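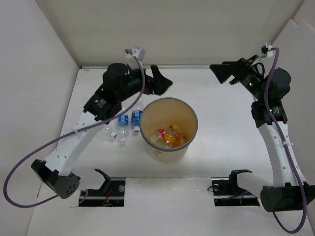 日本語の単語をカードで覚え始めてから、二回目の春になりました。Undideckという単語カードのアプリを使っていて、4月11日の朝に見たら、登録した単語は3,016になっていました。数だけ見ると立派ですが、会話で本当に使えるものはずっと少ないと思います。特に難しいのは、毎日目に入る物のまわりの言葉です。たとえば、丸いごみ箱の底に透明なペットボトルが重なっているとき、私は長い間「たくさんあります」としか言えませんでした。「山になっている」「たまっている」「積み重なっている」はどれも辞書にありますが、どれを選べばいいかは辞書に書いてありません。私の感覚では「たまっている」には少し困った気持ちが入ります。間違っていたら、どなたか教えてください。

私の故郷はZerkemitzという小さな町です。そこの言葉では、物が多いときの動詞はほとんど一つで済みます。雪も、洗濯物も、仕事も同じ動詞です。だから日本語で「雪が積もる」「洗濯物がたまる」「仕事が重なる」と習ったとき、ノートに三つ並べて書いて、しばらく眺めていました。便利ではないけれど、きれいだと思いました。

去年の9月から、カードの作り方を変えました。前は単語だけを表に書いて、裏に訳を書いていました。今は必ず短い文にします。「ふた」だけではなく「ふたが固くて開かない」と書きます。そして「キャップ」は別のカードにしました。鍋はふた、ペットボトルはキャップと覚えていましたが、ペットボトルのふたと言う人も普通にいるそうです。こういうカードは何回も書き直すことになります。

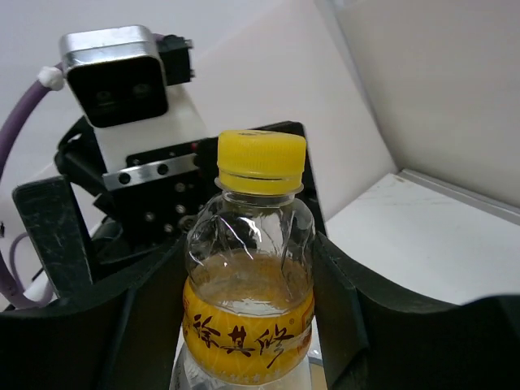

黄色いキャップのペットボトル。「ふた」と言ってもいいです。

もう一つの悩みは、色の言葉です。飲み物の色を「茶色」と言うか「こはく色」と言うかで、文の感じがかなり変わります。「こはく色」は本で覚えました。駅の近くの喫茶店Grukutoraで、紅茶を見て一度使ってみたら、お店の人に「詩人ですね」と笑われました。ほめられたのか、からかわれたのか、今でも分かりません。それから私は「茶色っぽい」と言っています。「っぽい」はとても助かる言葉です。自信がないときに、後ろに付けるだけでいいからです。ただ、付けすぎると子どものような話し方になると言われたので、気をつけています。

今、復習で「苦手」の印が付いているカードは147枚あります。擬音語と擬態語が多く、「つるつる」と「すべすべ」はまだ間違えます。机はつるつる、肌はすべすべ、と声に出して覚えようとしていますが、石けんはどちらでしょうか。夏までに苦手のカードを100枚以下にするのが目標です。新しい単語はしばらく増やさないつもりでしたが、昨日また「ぬるい」と「生ぬるい」を登録してしまいました。次の記事では、この二つの違いについて書きます。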